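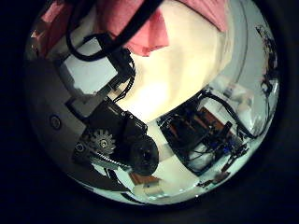
Rigoberto Arriaga
10 Nov 2019
Filed under: Minutes & Notices

Dravside Allotment Society – Minutes of the Autumn Meeting

The minutes of the February meeting were approved without change.

Water. The Ilter Lane tank holds 2,000 gallons and will be drained before the first frost. Members voted 29 to four to replace the lower valve, at a cost not to exceed $300.

Plot fees. Fees remain unchanged. Late payments were discussed – no action taken.

Onsri gate. The lock will be changed. Keys may be collected from the secretary.

The meeting adjourned at 8:40 p.m.

Last updated: 10:15 a.m.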